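Oct 18, 2022

# Fruit Shelves Now in Place at Illey Residence Hall

The Residential Services Office has completed the first stage of its shared-kitchen storage program at Illey Hall. As of this week, all 182 residents have access to a fruit shelf in or near the room where they cook or do their laundry, and the open bowls that previously stood on the kitchen counters have been withdrawn.

The program was approved in September, following a review of how counter space was being used in the hall. Residents reported that the bowls were often moved aside to make room for cooking, that fruit was left on windowsills and on top of appliances, and that the counters could not be wiped down properly at the end of the day. The review recommended a single fixed place for fruit on each floor, off the counter surface and visible from the door.

The shelf selected is a small wire-mesh unit in black, with light wooden boards, supplied by Aerts. It takes up little room and can be placed on a desk, a side table or a wide counter. Each unit is issued with a yellow plastic basket. The basket is to be kept on the lower board, where it can be reached without lifting anything down.

"We looked at closed boxes and at hanging nets," said Noemí Figueroa, residential services manager for Illey Hall. "The boxes hid the fruit, and it was forgotten. The nets were difficult to clean. Residents who tried the open shelf told us they noticed what was there and ate it, and that was the result we wanted."

The shelf and basket in the laundry room at Illey:
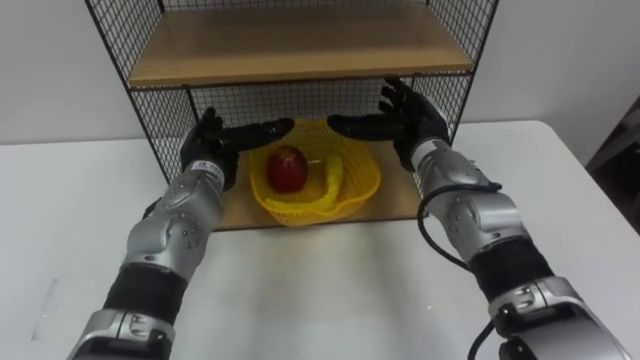
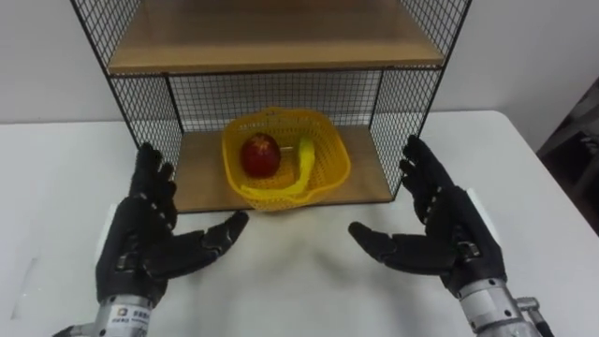
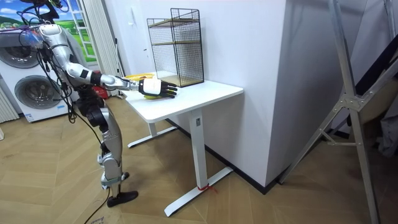
Fruit will be delivered to the hall by Provalus under the existing catering agreement. Deliveries are made 2 mornings a week, and the baskets are refilled by hall staff before noon. Apples will be offered throughout the academic year. Bananas will be offered when the supplier is able to deliver them in good condition, and pears will be added for a trial period later in the term. There is no charge to residents.

The office asks that the following points be observed:

- Baskets should remain on the lower board. The upper board may be used for light, dry items such as paper towels.
- Personal food, opened packages and leftovers should not be placed in the basket or on the shelf.
- Peels and cores go in the food waste bin and should not be returned to the basket.
- A shelf should not be moved to another room without first speaking to the hall office.
- Detergent and other cleaning products must be kept in the cupboards provided and never on the fruit shelf.

Staff will empty and wash each basket once a week. Residents who find spoiled fruit between cleanings are welcome to discard it themselves; a note to the office is appreciated but is not required. Baskets may be rinsed in warm water with ordinary dish soap. They should be dried before they are put back, as standing water will mark the wooden boards over time.

Several residents asked during the review whether the shelves could be fixed to the wall. The office considered this and decided against it for the present. Wall fixings would require drilling in rooms that are scheduled for repainting, and the final position of each shelf has not yet been settled. The question will be taken up again once the painting schedule is known.

Residents also asked that the laundry room be included in the program, although it is not a kitchen. Many of them wait there while a cycle finishes, and the room already serves as an informal meeting place in the evening. The office agreed to the request on the condition that the shelf stand on a surface of its own — away from folded clothes and from the tops of the machines.

The cost of the shelves and baskets has been met from the hall's existing furnishings budget, and no change to room fees will result. The withdrawn bowls are in good condition and have been offered to the dining room at Ulside Hall, where they will be used at the breakfast counter. Any that are not needed there will be kept in storage at Illey for receptions and open days.

A second stage of the program, covering Ulside Hall, is planned for the spring term. The kitchens there are narrower than those at Illey, and the office has asked Aerts whether a shallower unit is available with the same boards and mesh. A decision on the model will be announced to Ulside residents before any existing storage is removed.

"The needs at Ulside are somewhat different," Ms. Figueroa said. "More of the residents cook for themselves every day, and they have asked for space for onions and potatoes as well as fruit. We would like to answer that request properly before we order anything."

The office will collect comments on the Illey shelves for a period of 30 days. Comment cards are available at the hall desk and may be returned there or placed in the box beside the mailroom door. Residents are asked to state which floor or room their comment concerns, and to mention any difficulty in reaching the shelf, including for those who use a wheelchair or have limited reach. Requests for a change of position on grounds of access will be handled as they arrive and need not wait for the end of the comment period.

Residents with food allergies who have concerns about a shared basket should contact the hall office directly. A separate container can be provided on request.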